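À propos de nous

Bonjour et bienvenue chez Rodrigues ! Si vous êtes arrivé jusqu'ici, c'est sans doute que vous vous posez la même question que nous : est-ce qu'une machine peut enfin s'occuper du ménage à ma place ? Je vous donne ma réponse tout de suite, comme ça vous n'aurez pas à lire jusqu'en bas : un peu, lentement, et pas chez tout le monde.

J'ai monté l'atelier il y a 9 ans à Notton, dans une ancienne boutique de rideaux (on retrouve encore des crochets dans les tiroirs). Au départ je réparais des aspirateurs, des lave-linge, deux ou trois machines à coudre. Et puis les clients ont commencé à m'apporter des robots tondeuses, des robots laveurs de vitres, des bras articulés achetés sur un coup de tête, et à me demander ce que ça valait vraiment. Je n'en savais rien. Alors on s'est mis à essayer, et on n'a plus arrêté !

Aujourd'hui nous sommes une petite équipe partagée entre deux adresses. À Notton, on fait les essais à la maison : un vrai salon, une vraie cuisine, du parquet, des tapis, et le bazar qui va avec. À Bambridge, on travaille pour les ateliers et les petites usines du coin : trier des vis, vider des bacs, filmer une palette, passer le balai entre deux postes. Les deux équipes se chamaillent beaucoup sur la question de savoir qui a le travail le plus difficile. Moi je vote pour la maison, sans hésiter. Dans un atelier, le bac est à sa place le matin. Chez vous, il y a une chaussette dedans.

Notre plus gros chantier s'appelle Zarkstead. C'est notre carnet d'essais, ouvert à tous les clients : 188 corvées, des plus bêtes (ramasser un torchon) aux plus pénibles (changer une housse de couette, toujours pas réglée, ne m'en parlez pas). Chaque corvée est tentée plusieurs fois, avec des objets déplacés entre deux passages, et on note tout, surtout les ratés. Au 3 mai 2025, nous en étions à 2 160 tentatives. Sur les 188 corvées, il y en a 17 que je confierais à une machine en quittant la pièce. Pour toutes les autres, je reste à côté.

Ce qui coince ? Les bords, presque toujours. Le bord d'un tapis, le bord d'une table, le bord d'un drap. Une pince sait très bien saisir un gobelet bien droit au milieu d'un plan de travail. Mettez-la au ras du sol, là où le tissage s'arrête et où le bois commence, avec un objet à moitié caché derrière son propre doigt, et c'est une autre histoire.

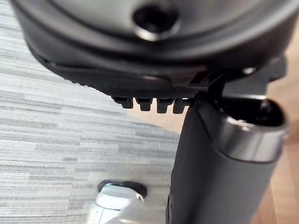

Au ras du sol, côté pince : tapis rayé à gauche, parquet à droite.

C'est pour ça que nos essais commencent par terre. Les clients nous parlent de cuisine, de repassage, de vitres — et nous, on leur répond tapis. Ça les fait rire, puis ils rentrent chez eux, ils regardent leur salon et ils nous rappellent.

Côté pratique, nous ne vendons aucun robot et nous ne touchons rien des fabricants. On vit des réparations, des visites de conseil et des essais commandés par les ateliers. Si vous hésitez à acheter quelque chose, venez avec vos questions et quelques photos de vos sols (si, si, vraiment, même avec les jouets qui traînent). L'atelier de Notton reçoit sans rendez-vous l'après-midi, Bambridge uniquement sur demande, et le café est meilleur à Notton.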